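Giving up the paper planner after three years and going back to a wall. A thread on how I plan the vegetable garden now.

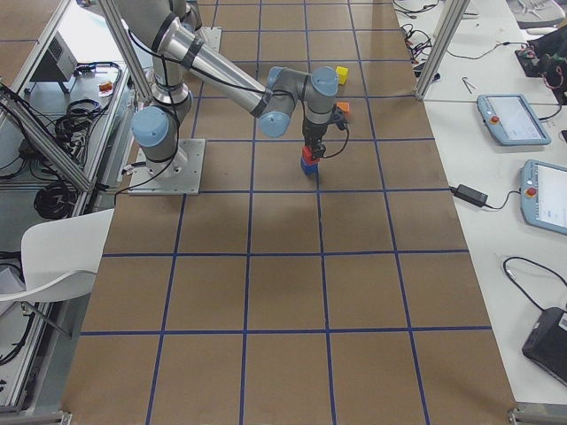 I grow vegetables on a rented plot outside Drisberg. It measures 142 square feet, so every foot has to earn its keep. The old way was long rows, and I wasted most of the ground on paths. This February I switched to squares. I drew the beds out full size first, on brown paper with strips of dark blue tape for the lines, same as on the table in the photo. It took one evening and I moved the tomatoes four times.

2/ Each square gets one crop. Big plants like peppers get a square to themselves. Carrots go 16 to a square, bush beans nine, lettuce four. I don't thin much anymore because I don't sow much extra.

3/ Seed order was from Skila this year. Total was $67 with shipping. Last year I spent more and threw out half the packets. I still have a bag of old peas that I should test on a wet paper towel before I trust them.

4/ Tall things go on the north side. I knew this and still put pole beans on the south side two years running. The basil behind them never got going.

5/ The soil out there is clay. I had compost delivered by Jundosau, and it came with a lot of bark in it. Fine for mulch. For the carrot squares I put it through a half-inch screen, and that was most of a Saturday's work spread over three evenings.

6/ Onions are the one crop I still grow in a row. I put in 489 sets last fall, way too many, and they do better along the fence where I can get a hoe in.

7/ Someone asked about watering. Drip line, half-inch main, one run per two columns of squares. The timer is set for 5:30 in the morning. I check the filter every couple of weeks – it clogs with grit from the well.

8/ Peas and spinach went in on 12th April. Tomatoes are still under lights in the basement and getting leggy. I lowered the light and put a small fan on them.

9/ Next up is the squash question. One zucchini wants more room than I have, so it may go in a barrel by the gate. If you've grown it that way, tell me what size barrel you used.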